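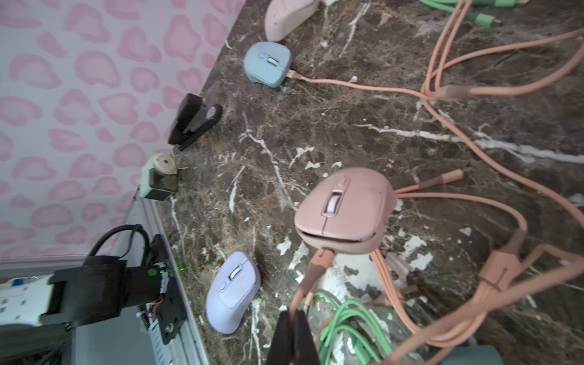
*Mice and charging cables on the marble top, with the stapler and tape dispenser against the wall.*

## Before you buy a pair of arms for the bench: money and planning tips

A few of you have written since January asking what it costs to put robot arms on a table at home, or in a shared workshop like ours at Hinby, and whether you could do it on what you'd otherwise spend on a decent table saw. I've been meaning to answer properly for ages, and every time I sat down to do it I ended up writing three paragraphs about motors, when what people wanted was the shopping list. So I've made a pot of tea and I'm going to try to stick to the shopping list (no promises!).

My friend Austra Vītola does the buying for the workshop and kept the receipts, bless her, so the sums are hers and the rambling is mine.

### Start with the job and write it down in one line

Ours was "tidy and plug in small desk things". Mice, chargers, power strips, cables, the odd bit of stationery. It sounds modest and it is, but having that line pinned up saved us from buying all sorts of lovely things we'd never have used. When the Istutitz catalogue came through the door I had a longer arm circled in biro before I'd finished my toast, and Austra just pointed at the line on the wall. A desk job needs desk reach. If your line says "fold towels" or "pot up seedlings" you'll want different fingers, a different table and very likely a different budget, so please don't copy ours item by item.

Do think about whether the job wants one arm or two. Lifting a mouse off a table is a one-handed business. Anything with a cable in it soon has you wishing for a second hand, exactly as it does when you're crouched behind the television with a plug in your teeth. If you can only afford one to begin with, that's perfectly all right, but buy the rail long enough for two and leave the space.

### The big number

Our pair of arms, with grippers, came to £3002. I remember it because of that silly £2 on the end, which was the charge for a printed manual we could have read on the screen. You can spend a great deal more and you can spend less. What I'd say is to ask these things before you part with anything:

- Are the grippers in the price? On one quote we had, they weren't, and it was buried on the second page.
- Can you buy a single joint or motor on its own, or must you send the whole arm back?
- What are the fingers like to replace? They take the knocks, and you'll want spares in the drawer.
- Who pays the carriage if it has to go back? Arms are heavier than they look once they're boxed.
- Is the power supply the right one for British sockets, or will you be buying adaptors on top?

Get the answers in an email. Telephone answers are friendly things but you can't file them.

### The smaller numbers that creep up on you

Everything that wasn't an arm came to £575, and I'd cheerfully guessed at half that. The aluminium rail was the biggest part of it. Then the brackets, the plates, the bolts, the T-nuts (buy double, they roll under the bench and live there), the camera mounts, the cameras, the hose for keeping the wiring tidy, and a bag of cable ties. There was also a table to hold it all, though we were lucky in that one was already going spare.

Rail is where I'd urge you not to skimp. You can put up with a cheap camera for a while, but if the base shifts on the table then everything you've set up is out and you'll spend your Saturday mornings doing it over again. Ask the supplier to cut it to length. Ours charged a little per cut and it was the best money of the whole lot, because my own cuts are never square and I get swarf in my tea. 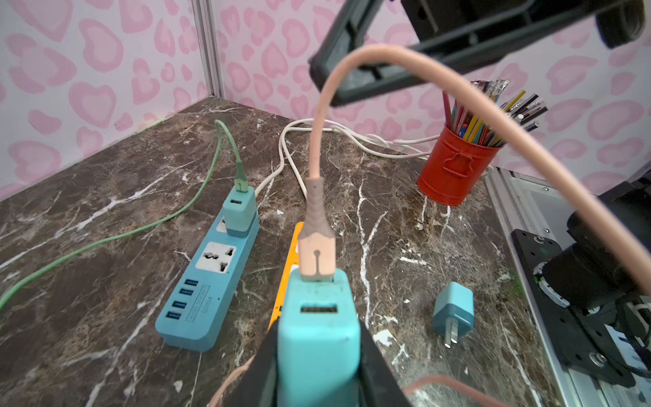 Now, practice things. I'd put these on their own line in the budget or they'll be nibbling at your housekeeping before you know where you are. You need more than one of nearly everything, and I'd go for these habits:

**Buy chargers in the same colour and also some that differ.** A matching set is handy when you want the job to be the same each time. A few odd ones keep you from fooling yourself that the thing has learnt "charger" when it has only learnt "that charger".

**Buy cables in colours you can tell apart from across the room.** I can't say this warmly enough. We began with a box of black leads on a dark top and spent whole evenings peering at it. Pinks, peaches and pale greens cost the same and my eyes thank me for it.

**Raid the house first.** Old mice, a stapler, a tape dispenser, the pens that collect in a cup by the phone. Ask the family before you take the good one, which I learnt the hard way with my sister's favourite mouse.

**Wallpaper is cheaper than you'd think.** If you're boxing in the back and sides of the table, end-of-roll paper does it for very little, and having more than one pattern by you is useful for ringing the changes. Cut it generously and leave a bit over for when a corner gets torn. We like a pink one. The tables in the main room are all grey and it cheers the place up no end.

**Keep a box per kind.** Shoeboxes are fine. Label the end and not the lid, so you can read them when they're stacked.

### Electricity, and please do read this bit

Work out your sockets before the arms arrive. There's the power for the arms, the computer, the lamps and whatever else lives on that wall, and in our case the kettle, which came off worst in the negotiations. If you're short, get a proper electrician to quote for another double socket and put that in the budget from the start. Don't go daisy-chaining extension leads round the skirting board.

Practice power strips, the ones that are there to be handled and have things plugged into them, should be treated as a separate matter from the ones that run your equipment. I keep ours on different shelves with different labels. If you'd like a dead one for practice, that's easy: don't connect it to the wall, and put a strip of coloured tape on its plug so no kind helper connects it for you. Have a look over every plug for scuffs and cracks now and again and bin anything you're doubtful about. They're a few pounds, so don't be sentimental.

And have your stop button where you can reach it sitting down. Mine was on the far side of the table for the first fortnight, and Finlay Strachan, who has the bench opposite, eventually got up without a word and moved it.

### Measuring up

Cut two strips of cardboard to the full length of the arms and pin one at each base position on the table. Swing them about. It takes ten minutes and you'll learn straight away whether they meet in the middle, whether they hit the wall, and how much of your beautiful table is out of reach altogether. Mark the reachable part with masking tape. That's the table you're really buying, and it may be smaller than you'd pictured.

Then put your things down inside the tape, the whole lot you hope to work with, and see if you've room. We hadn't. I'd planned on cups, mice, strips, chargers and a tray, and the tray had to go back in the cupboard.

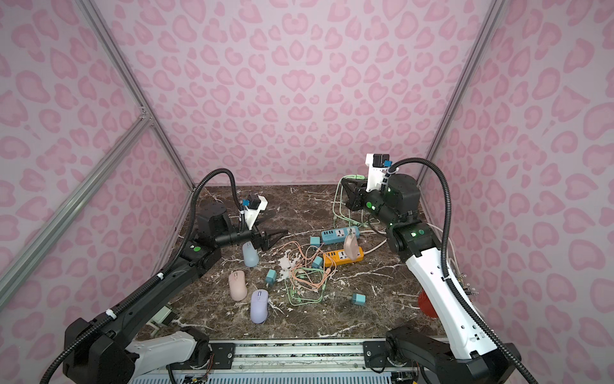

Leave a hand's width clear on the outside of each base too, for getting a hex key in. You'll be in and out of there more than you expect in the first month, and there's nothing so dispiriting as a bolt you can see and can't turn.

Cameras want planning at the same time as the arms. One on each wrist and one looking on from a fixed spot is a sensible arrangement for two-handed work, and it means three leads to find a path for. Draw the route of every wire on paper before you buy the hose, adding slack at each joint, and then order a bit extra. We bought the exact length we'd measured and it was short by a hand, naturally, at the very last bend.

### Putting money by for afterwards

We keep £300 back for the year and don't touch it for anything nice. It goes on fingers, leads, a replacement camera if one gives up, and the bits of hardware that vanish. Austra runs it all on a spreadsheet she calls Nirura (after a cat she had as a girl), with one row per purchase and a column headed "did we need it?", filled in three months later. I dread that column. The answer for my label printer is a very firm no.

If yours is a shared space like ours, agree early on who can spend from the pot without asking. We settled on anything under £5 being nobody's business but your own, and anything over it going in the book first. It has kept us all on speaking terms through a good many packets of cable ties.

### Second-hand

I'm all for it with rail, tables, lamps, brackets and monitors. With arms I'd be choosy. Ask to see it move through its whole range, with something in the gripper, and listen while it does. Take a cloth and wipe down the joints so you can look at them properly. Ask for the original cables, because the connectors can be dear to match, and ask what it's been used for and how many hours a day. A seller who's been fond of the thing will talk your ear off, and that's generally a good sign.

We named our setup Tosh, by the way, and I'd recommend naming yours before the first invoice comes. It's much easier to get a sum past the household when it's for somebody.

Next time I'll go through storage for all those leads, with the hooks we've put on the back of the door and the ones that fell off it. If you've a good way of keeping short cables from knitting themselves together overnight, do write in, as I've tried bread-bag clips and I've tried loo-roll tubes and the clips are just ahead.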